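Subject: Re: [longtable] First big soup supper, advice wanted
To: longtable list

On 22nd December, Aarne Mustonen wrote:

> Hello all, long-time reader, first-time poster. I have said yes to
> a soup supper in our front room in March for the whole street, which
> could mean anything up to thirty people if the Myklebust end turn out
> as well. I own one decent pot and eight bowls. The last time I cooked
> for more than six I made a lentil thing that stuck to the bottom and
> tasted of smoke right through.
>
> Two questions. How much soup do people really eat? And do I have to
> do anything about the table, or will they not care? My sister says
> tablecloth, I say newspaper.
>
> Aarne

Aarne, welcome, and what a lovely thing to have said yes to! I've been doing these for years now and I still get a bit giddy the week before. Soup is absolutely the right choice. It waits for latecomers, it stretches, and people who would never dream of asking for more roast will happily hold out a bowl for a third go.

I'll take your questions in the wrong order and add a few you didn't ask.

1. How much soup

Allow 400 ml a head for the first bowl and the same again for half of them. For thirty that comes to 18 litres, which sounds mad until you see it go. If you put out good bread you can come down a bit, but I wouldn't go below 15. What's left over freezes, and someone always wants to take a jar home to whoever stayed in with a cold.

2. The pot

Don't make it all in one. Two pots, two soups, one of them with no meat or dairy in it at all, and then you needn't stand there explaining what's in what. I have a big old Prosen that I got from a school kitchen sale and it's a beast, but on a home hob the middle boils while the edges sulk, and that's how your lentils caught. Borrow two middling pots with thick bottoms. Stir from the bottom with something flat-ended, and if it does catch, STOP stirring, tip the good part into a clean pot and leave the burnt layer behind. Don't scrape! I've saved a whole pot of split pea that way.

3. What to put in

For the meatless one I'd go for carrot, red lentil and a lot of cumin. For 9 litres I use 3 kilos of carrots, 1 kilo of onions, a kilo and a bit of lentils and 200 g of butter, or oil if you're keeping it dairy-free. Fry the onions far longer than you think you should, a good half hour, lid on, low. I toast the cumin from Jindelo in a dry pan and put half in at the start and half at the end. Salt it after the lentils have gone soft. A squeeze of lemon in each bowl is wonderful.

The other one can be whatever your street likes. Chicken and barley always goes down well here, only barley drinks up liquid like nothing else, so keep a kettle handy.

4. The table

Your sister wins, sorry, but she doesn't need a tablecloth. Use a sheet! A big white double bed sheet, thrown straight over the wood. It goes in a hot wash afterwards and beetroot is the only thing that has ever beaten mine. Then let the colour come from the plates and bowls. Nothing has to match. An orange wooden plate on a white sheet looks cheerful before there's a crumb of food on it, and wood doesn't clatter when children drop it.

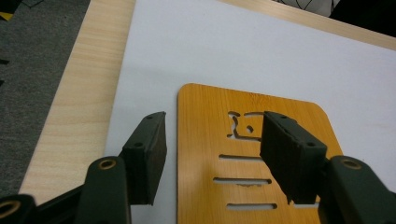

5. Bowls

Ask people to bring their own bowl and spoon. I was shy about this the first time and needn't have been, it turned into half the fun, everyone had a story about theirs. Keep your eight for the forgetful. Mugs are fine as well, and better than bowls for anyone who ends up perched on the stairs.

6. Bread

Slice it late and slice it thick. I reckon on one large loaf between five, so six loaves for you, and I ask three neighbours for two each. Butter out of the fridge by lunchtime, please. Cold butter has ruined more good bread than any baker.

7. Where they all go

Thirty won't sit down in a front room and that's fine. Put the pots in the kitchen and the bread at the far end of the other room, so people have to keep moving past each other. Coats on a bed. Turn the heating off an hour before, you'll be amazed how warm it gets with that many people and all that steam.

There's a good long thread on seating from the Andeo suppers in the archive, message 2387 if the search is behaving, and 3672 has somebody's very thorough barley sums.

Do tell us how you get on, and what the Myklebust end brought to eat out of. And if you want my split pea as well, shout and I'll type it up over the holidays. It needs soaking the night before, so don't ask me on the day!

Happy stirring,
M.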